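Storage of Shared Supplies in Student Housing
Project Report, Department of Household Studies, Hodach College

1. Purpose

The project examined how residents of Alexiou Hall store and use shared household supplies. The hall has 14 shared kitchens. The housing office had set aside a yearly budget of $2,000 for supplies and asked for advice on how to spend it.

2. Method

Residents kept a written log of every item taken from the shared cabinets during the spring term. The logs were collected in May and entered into a single table. A total of 1,509 entries were usable. Entries without a kitchen number were left out.

3. Results

Cleaning products made up the largest group of entries, followed by paper goods. Kitchens with labeled shelves reported fewer duplicate purchases. Kitchens with closed cabinets and no labels often held three or four open packages of the same product.

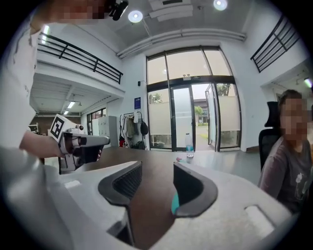 Table space was the second concern raised in the logs. Residents asked for a clear surface on which to sort deliveries before putting them away. A plain brown tabletop, long sleeves and busy hands leave little room for boxes, and several kitchens moved their sorting to the hallway.

4. Recommendations

The project group recommends that $500 of the budget be used for shelf labels and open bins. A second log should be kept in the fall term, using the same form.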